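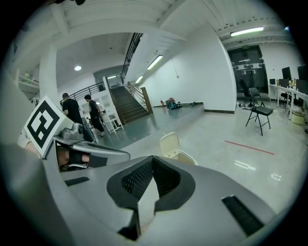

Is a dehumidifier really worth it for a big room with exposed beams?

Posted in Home and Building > Damp and Air

I rent the upstairs of an old feed store in Rernthorpe. One big room, white walls, beams showing, single-pane windows on the north side. Last December I started getting a musty smell by the back wall, and a cheap humidity gauge was reading in the seventies most mornings. By spring it had dropped on its own and I forgot the whole thing. Now it's June, it's muggy, and the smell is back.

My landlord's answer is that I should buy a dehumidifier. He even sent me a link to one, a Drudero, the 41-pint model, for $539. I don't love being told to spend that kind of money on somebody else's building. I also don't trust the box. It says it's good for "large open spaces" and then doesn't give a ceiling height anywhere, and mine is a lot higher than a normal apartment.

So, two things. Does a machine like that do anything in a room this size, or am I just paying to warm the place up? And is the smell even about humidity? I've seen no mold, no stains, no peeling paint. I've looked behind the shelves. The gauge cost me 22 dollars, so maybe that's lying to me too.

Please no replies about bowls of salt or charcoal bags. I tried the bags. They did nothing I could measure.

-- northwindow

mudroom_pete
Member, Ekidville

I'd get the dehumidifier. I have one in my basement and it's great, pulls out a full bucket every day in summer. Basement used to stink and now it doesn't. Mine isn't a Drudero but they're all the same inside as far as I know. Keep the windows shut when it's running and empty the bucket or it just shuts off. You can run a hose to a sink if you have one close by.

Also try baking soda.

slowdraft
Longtime member

A full bucket a day tells you there's water in the air. It doesn't tell you where the water is coming from, and I'd want to know that before I spent $539.

Start with the gauge. Put it in a zip bag with a bottle cap of table salt that you've dampened until it looks like wet sand. Don't let the salt touch the gauge. Seal it, leave it overnight at room temperature, and read it through the plastic. It should say 75 percent. If it says 68, your gauge reads seven low around there and you can do the arithmetic from then on. (Yes, I know, you said no salt. This is a different use for it.)

Next, take readings in more than one place. Most people leave the thing on a bookcase and believe it. Give it an hour at the back wall near the floor, an hour in the middle of the room, and an hour outside in the shade. Write the temperature down as well as the humidity, every time. Cool air holds less water, so a cold wall can show a high number with no extra moisture in it at all. I suspect that's a good part of what you saw in winter -- single-pane glass, a cold north side, and you breathing and cooking in there with everything shut.

Summer is a different problem. If the outside air is muggy and you've got the windows open, you're bringing it in. No machine is going to keep up with an open window, whatever size it is.

About the rating on the box. Those pint numbers are a daily figure from a test chamber at a set temperature and humidity. Your room isn't the chamber. In a cooler room you'll get less, sometimes a lot less. "Large open spaces" is a phrase somebody wrote in an office. Ceiling height does matter some, but leaks matter more, and an old feed store leaks air all over the place. I'd look at where the roof meets the back wall before anything else.

Musty with nothing showing often means it's inside something. Tape a square of clear plastic to the back wall, all four edges, and leave it for 3 days. Beads on the room side mean damp air hitting a cold surface. Beads underneath mean the wall itself is wet, and then it's a repair, and the bill goes to your landlord. I'd take dated photos and send them in writing. He may be right about the dehumidifier, but he's also the one person here who saves money if he is.

If it comes out as plain humid air, rent one for a week and see. The tool rental place on Avotiņš Street used to carry them. Log the gauge twice a day while it runs. If you don't see the reading drop by the second or third day with the windows closed, buying one won't change that.

northwindow
Original poster

Did the bag test. It read 71, so it's off by four and my winter numbers were even worse than I thought. Plastic went up on the wall this morning. I still don't see why I'd be the one paying for the rental, but I'll ask him to split it.

Pete, thanks, but I don't have a sink anywhere near that wall.

Last activity June 14, 2026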